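A day at the Plallonier storage open day

Posted Aug 23, 2020

I've been filling up phones since the days when a handful of blurry photos was enough to do it, so when Plallonier opened its doors to the public I put my name down the same morning. They make pocket drives and card readers for phones and tablets, the little things you plug in when the "storage full" message turns up halfway through somebody's birthday. I own three of them. I'm that person.

The building is at the far end of a business park, past a tyre place and a very good sandwich van (get the egg one). Sign-in was quick, the badges were already printed, and we were split into groups of 20. Ours was led by Obaidul Sultana, who works on the software that runs on the drives and clearly loves it. He talks fast and draws on anything. By the end of the first half hour he had covered both sides of somebody's programme with arrows showing how a photo gets from the phone to the stick, and she was delighted to have it.

First stop was the test room, and I could have stayed there all day! One wall is nothing but drawers of old phones and tablets, 194 of them according to the label on the door, each with its own charging lead. Every new version of the drive's app has to be tried on the lot. Obaidul pulled out a tablet with a screen no bigger than a paperback and plugged in the newest pocket drive, the Rampersad, and up came the files, slowly but all there. I have a tablet just like it in a kitchen drawer at home and had given up on it years ago.

Then the plug bench. This is where they push connectors in and pull them out again, over and over, looking for wobble. They let us compare a fresh plug with a worn one under a magnifier, and you really can see the difference in the metal. Someone asked about leaving a drive in a phone in a back pocket (guilty) and got a very firm "please don't".

We stopped for a drink after that and I got talking to a couple from the next group who run a wedding video business. They carry four drives to every job and had come with a written list of complaints. Two of them were ticked off by the time we left.
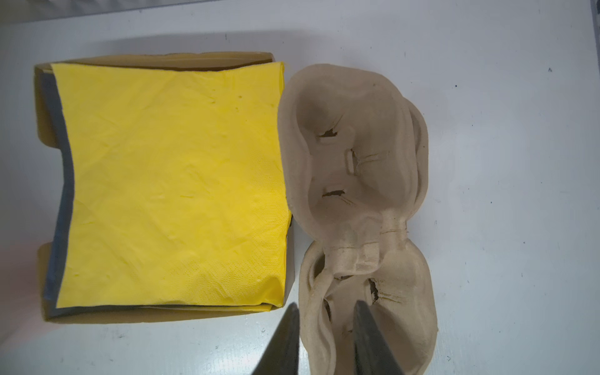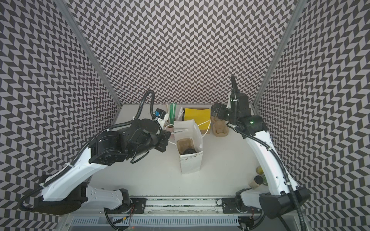
Napkins in their holder, and the two arms at the white table.

After the break came the talk on backing up, given in a room with not quite enough chairs. I expected to know it all already and I didn't. The bit I've since passed on to everyone I know is about videos: if your phone is set to keep smaller copies to save space, a plain copy to a drive may only pick up the small version. You have to ask for the originals first. I went home and checked mine, and sure enough a whole folder from last November was the little ones. All fixed now, though it took an evening.

There was also a speed trial where you could bring your own phone. Mine moved a folder of 230 photos on to the Rampersad while I was still reading the poster next to it. The older stick I'd brought from home, a Jerkitz I bought in a hurry at a station, was still grinding away when the next person wanted a go. In fairness it's had a hard life and lost its cap long ago.

Cudata had a small table in the corridor as well. They write the app that sorts your pictures by date once they're on the drive, and I had a proper moan to them about duplicates. The woman there nodded all the way through, then showed me a setting I'd never found, under "Tidy", two screens down. It shows each matching pair side by side and asks which to keep. I cleared 130 pictures off my own drive standing in that corridor, mostly the same sunset.

A few practical things if you fancy the next one. Parking is tight, so use the overflow by the tyre place. Bring your charging lead, as the speed trial eats your battery. The tour has two flights of stairs but there's a lift if you ask at the desk. Children were welcome and there was a table where they could take a dead drive to bits with a tiny screwdriver, which was mobbed all afternoon, and not only by children.

The one thing I'd change is the shop. It shut before the last group had finished, so I missed out on the short right-angle adapter I'd been eyeing up. Obaidul says it'll be on the website soon and I've asked them to email me when it is.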